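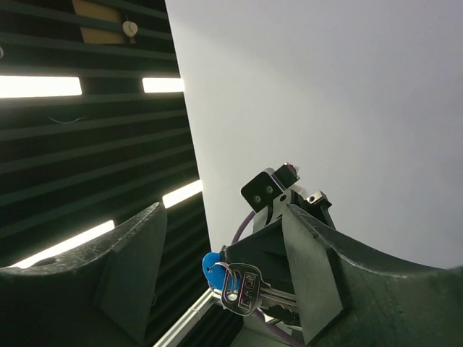

Osamu Fujimoto told us in his interview that a club which sells a player in the last week of the transfer window has already lost most of its bargaining power, and that the supporters usually know it before the board does. His remark became the starting point of this report, which looks at how player transfers were handled at a semi-professional soccer club, Fludville, over 2 seasons.

1. Purpose of the project

The project was carried out for the spring module in Sports Management. The group set out to answer one question: does the timing of a player's departure change how supporters judge the club's management? Transfer fees at this level are small or absent, and the financial side of a move is often less important than the way it is announced. The group therefore gave most of its attention to communication.

2. Method

A questionnaire was handed out at home games between August and February. In total, 322 forms were returned. Of these, 22 were removed, as the respondents had not answered the section on transfers, and the remaining 300 form the basis of the results. The group also held interviews with Osamu Fujimoto and Takeshi Maruyama, each lasting 30 minutes. Both men agreed to be quoted by name.

Two departures were chosen for comparison. The first was the move of the left winger Domine, who left in July, before the season began. The second was the move of the goalkeeper Riis, who left in the final days of the winter window. Both players joined the same club, Grarkon, which plays one division higher.

3. Results

Respondents were asked to rate the handling of each departure as good, fair or poor. For Domine, 174 chose good, 96 chose fair and 30 chose poor. For Riis, 51 chose good, 87 chose fair and 162 chose poor. The two players had been regular starters for a similar length of time, and neither had been in open dispute with the coaching staff.

Written comments point to the announcement as the main cause of the difference.

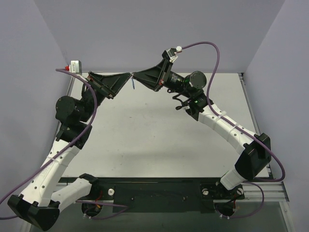 The news of Domine's move was given by the club itself, with a short message of thanks and the name of the player who would replace him. The news of Riis's move appeared first on Grarkon's website, and Fludville confirmed it the following afternoon. Several respondents wrote that they had bought tickets for the next game expecting him to play.

Maruyama took a different view from most supporters. He argued that the late sale was forced on the club by the wording of the contract, and that no statement would have made it popular. The group accepts that the contract limited what could be done - it does not explain the delay in confirming the move.

4. Limits of the study

The forms were collected only at home games, so supporters who had stopped attending are not represented. The question on Riis was also answered soon after the event, while Domine's departure was several months old for most respondents. A second round of forms at the end of the season would have been useful, but the module schedule did not allow it.

5. Recommendations

The group recommends that the club prepare a short statement for every player whose contract contains a release clause, and that one member of staff be responsible for issuing it. Season ticket holders should receive the statement by email at the same time as the press. The text of the questionnaire is given in Appendix A - the interview notes are in Appendix B.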